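Friday, May 26, 2023

# Setting up the Hetetell hand gripper for box-packing demos, and whether you should bother

Jallurthorpe sells the Hetetell as a "ready to record" kit. You hold the gripper, do the chore yourself, and their service turns your recordings into something a robot arm can train on. I've had one since September and I've got opinions. Most of them come after the setup, so skip down if you only want to know whether to spend the money.

The test chore for this page is moving small household things in and out of a cardboard box.
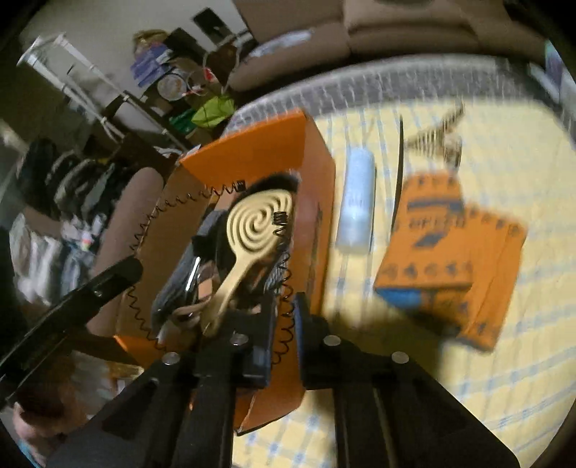
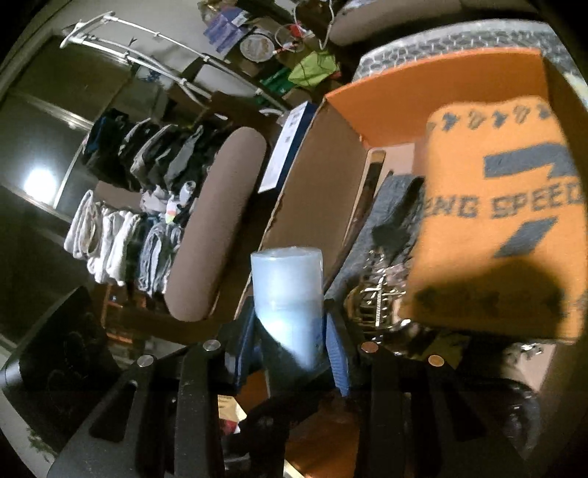
## What you need

- the Hetetell gripper and its charger
- a memory card (the bundled one filled up on me halfway through the first evening, so buy a bigger one)
- a 2 mm hex key, not included
- a computer with the Huet desktop app installed
- a box and things to put in it

The sales page says "no tools required." Sure. The finger bolts on mine were loose out of the bag.

## Step 1: Tighten everything first

Go over every bolt you can reach on the finger plates. Snug is enough. If you crank them down the fingers bind, and you'll feel it as a gritty spot halfway through the squeeze. Back off a quarter turn and try again.

Then open and close it slowly for a minute. Both fingers should move together. If one lags, the manual tells you to "contact support," and support told me to loosen the lagging side slightly and retighten with the jaws shut. It worked, and I don't see why it couldn't have gone in the manual.

## Step 2: Calibrate, and don't trust the green check

Open the Huet app, pick **New session**, and hold the printed calibration card flat where the app asks. Move slowly. The app will give you a green check almost no matter what you do. I waved it at my kitchen wall once and got the check.

What you want is the number hidden under **Details > Fit**. Mine is usable at 5 or lower. Above that, finger positions in the playback drift away from where your hand went, and you won't notice until you've recorded a whole afternoon of junk.

## Step 3: Pick your objects

Jallurthorpe's sample videos use foam cubes. Foam cubes are easy. Use things you own, in different shapes, and leave the rest of the room as it is. A cleared white table gives you pretty footage and a robot that may only know what to do at a cleared white table.

Go for a mix:

1. Something round or cylindrical that can roll away.
2. Something with a handle, so you have to choose an end.
3. Something soft.
4. Something awkward that you'd be tempted to leave out.

Number 4 matters most to me — if a kit can't cope with it, I want to find out in the first week.

## Step 4: Record

Hold the gripper the way you'd hold it for a long session, elbow loose. Press record, wait for the beep, then:

1. Bring the open jaws in from above, at an angle if the box wall is in your way.
2. Stop for a moment before you close.
3. Squeeze until the object is held and no further.
4. Lift straight up until you clear the rim.
5. Set it down, open fully, back away.

One object per clip. The app lets you chain them, and the marketing makes a lot of that, but when I chained clips the automatic splitter cut in the wrong place often enough that I gave up on it.

Keep the fumbles where you recovered. Delete the ones where you dropped something and picked it up with your other hand.

## Step 5: Review before uploading

Play back every clip at double speed. Throw out anything blurred at the moment of the grip, and anything where your sleeve covers the lens. Out of my first 200 clips, I threw out 52. The app's own quality filter flagged 2 of those. It's a filter in the sense that it has a progress bar.

Upload only what survives. You pay per clip whether it's any good or not, and I suspect that explains the filter.

## So is it worth it?

The hardware is decent. Once tightened, mine has stayed tight, and the grip is comfortable enough for an evening. I'd buy the gripper again by itself.

The service I'm less sold on. They promise a trained policy "from a single weekend of chores." I gave it a good deal more than a weekend, and what came back did okay on the cylinder and badly on everything else. Support suggested more data — naturally, from people who charge by the clip.

The Pimcombe kit costs less and skips the hosted training entirely. You export the files and deal with them yourself. If you're comfortable doing that, look there first. I haven't used one long enough to say how the fingers hold up.

If you do go with Jallurthorpe, turn off auto-renew under **Account > Plan** the day you sign up. The toggle is at the very bottom, under the newsletter settings.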